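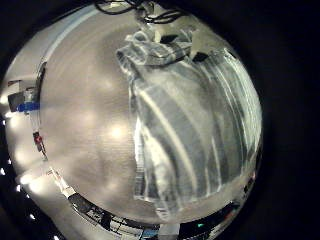 Plástico transparente arrugado junto a una superficie gris clara con brillos.

Galería: manipulación de materiales blandos con cámara de muñeca

Reunimos aquí algunas tomas del estudio sobre agarre de telas, bolsas y rellenos que llevamos a cabo en el laboratorio de Gurix. La pregunta era sencilla: cuánto se puede aprender de una tarea si la única vista es la de una lente muy abierta, montada junto a la pinza. Grabamos 397 demostraciones y descartamos siete por fallos de sincronización, así que el entrenamiento se hizo con 390.

El plástico fue el material más difícil. Los reflejos se mueven con la muñeca y el modelo los tomaba por bordes – sobre todo en las primeras versiones.
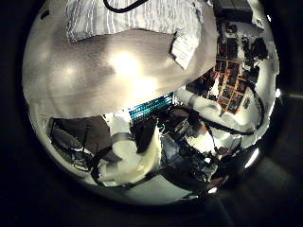
Para las telas usamos el mismo protocolo que con las bolsas: aproximación, contacto, cierre y retirada. Maritza Londoño anotó a mano el instante de contacto en 200 episodios, y esas anotaciones sirvieron después para ajustar el detector automático. No corregimos la distorsión de la lente. Las pruebas con imagen rectificada perdían justo la zona periférica, que es donde aparece buena parte del entorno.
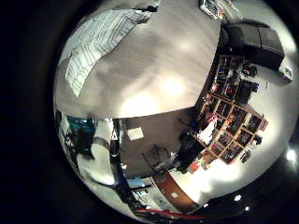 La política recibe la vista completa, sin recortar. En julio probamos una variante que solo veía el centro y los resultados empeoraron al cambiar la orientación de la muñeca. Con la vista entera quedan dentro referencias fijas como las luces del techo o la estantería de madera con sus casillas llenas de libros, y el modelo puede apoyarse en ellas cuando el objeto queda tapado. Usha Bangera prepara un análisis aparte sobre este punto, con mapas de atención por capa.

La evaluación final constó de 62 intentos con materiales que no estaban en el entrenamiento. Los fallos se concentraron en el cierre: la pinza llegaba bien, pero tomaba una sola capa de tela.

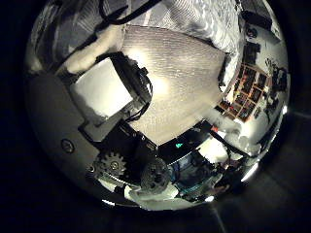 Texto: Lucero Rivadeneyra | Revisión: Marlies Prantl | 12/11/20

Los rellenos de fibra y los tejidos acanalados dieron menos problemas que el plástico. La textura fina ayuda a estimar la distancia, salvo donde la luz la borra. Queda pendiente repetir la serie con iluminación difusa y comparar las dos versiones del codificador, Keltus y Montoya, con los mismos episodios.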